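Calibrating a monitor I should have calibrated in May

Most of my August went to printing. I have 50 frames from the Quintana trip that I want on paper, and the first eight came out too dark. The files looked fine on screen, which told me the screen was the problem.

The monitor is a Vendton, bought used from Gilmar Vieira when he moved his studio to Fluvaria. It has a wide gamut panel and a hardware lookup table, and it had been running at whatever brightness I set the day I plugged it in. I measured it on Monday evening with the lights off and it was far brighter than anything I would use for print work. My editing had been compensating for that ever since.

The procedure is not complicated. Let the panel warm up for half an hour. Set the white point and luminance targets before touching anything else. I use D65 and 90 candelas per square meter for print, and I keep a second, brighter preset for web output. Run the patches, let the software write the profile, then check that the editor and the operating system are both using it. On my machine the old profile was still assigned to the display after the new one had been saved. I lost an evening to that once before, on a different monitor, and still didn't check it first this time.

Room light matters as much as the profile. My desk faces a white wall and the overhead lamp is warm, so I now edit with the lamp off and a neutral task light behind the screen. If the paper is judged under one light and the screen under another, the two will not match, and no amount of profiling will fix it.
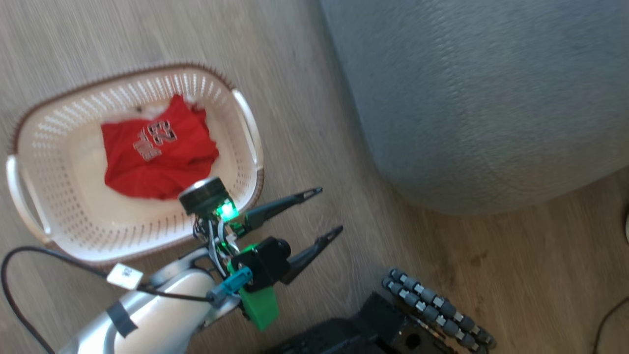
Reds were the second issue. The Mostidside paper I use is a matte cotton stock with a modest gamut, and saturated reds fall outside it. With relative colorimetric intent they clip to the edge, and the folds in cloth turn into a flat patch. Perceptual intent keeps the separation but pulls the whole color down a little. A red garment in a pale basket is the kind of subject where this shows, and I would soft proof it both ways before spending a sheet. What has worked for me is perceptual intent, plus a small local reduction in saturation on the brightest part of the cloth. The cream and pale pink tones near it need watching too, as a slight cast is easier to see there than in the red itself.

For the test I used file 2332, a market stall in Quintana with a painted red door and open shade across the lower half. The original print had no detail in the shade at all. The new one holds it down to the door sill, with the blacks a bit softer than on screen – normal for matte stock. I raised the shadow slider slightly and left the midtones alone.

I reprinted the other seven from the first batch with no further edits except brightness. Five are good. Two still need work in the sky, where I see faint banding that I suspect comes from an 8-bit export. I will redo those from the raw files at 16 bits and let them dry overnight before I look at them again.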